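Teleop demos: moving small things between two cups, how do I stop fumbling the pickup?
Asked in Robot Arms & Automation, Thursday

Hi all! I'm so hooked on this. I'm teaching a two-arm setup by remote control, and the task is simple: take the two small things out of the yellow cup and put them in the gray one. I've recorded 9 demos and my grabs are all over the place. Should I keep the bad ones?
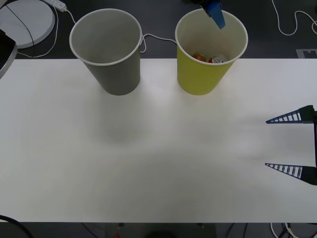 One finger in the yellow cup, second arm waiting on the right

Software is Vurkel, if that matters. My goal is 1,000 demos (I know, I know!).
Udidside

Negin Arabzadeh

Fun task! Throw out the ones where you knocked a cup over, but keep a fumble if you recovered smoothly, because the robot needs to see recoveries too. I have 920 demos of a similar job and those made a real difference. Also, drive from the wrist view for the last bit of the approach. Come in with the fingers wide open, slow down, and only then close.
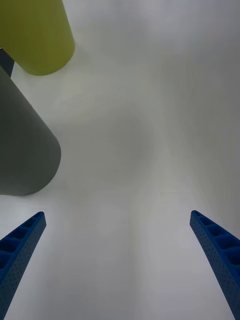
Order of pickup

Pick one order and stick with it for the first batch! If you grab the can first half the time and the orange thing first the other half, a small data set gets muddy fast. Mix it up later.

Younes Tahiri

seconding the wrist view, it's great
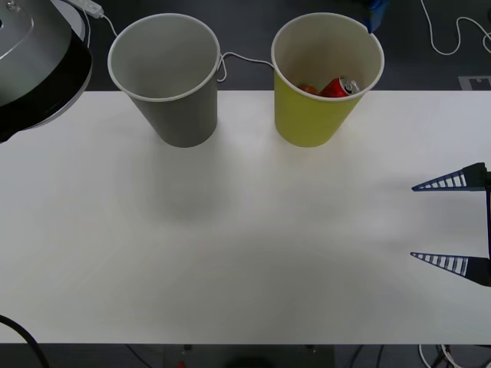
My own rule is to plan the grab before I touch the controls, and it has saved me so many takes. I look for whatever sticks up or leans, and go for that. With the can lying at an angle and its pull tab near the right side of the opening, I'd start there, then get the orange one tucked in on the left once there's more room for a finger. Have fun with it, and post your next batch!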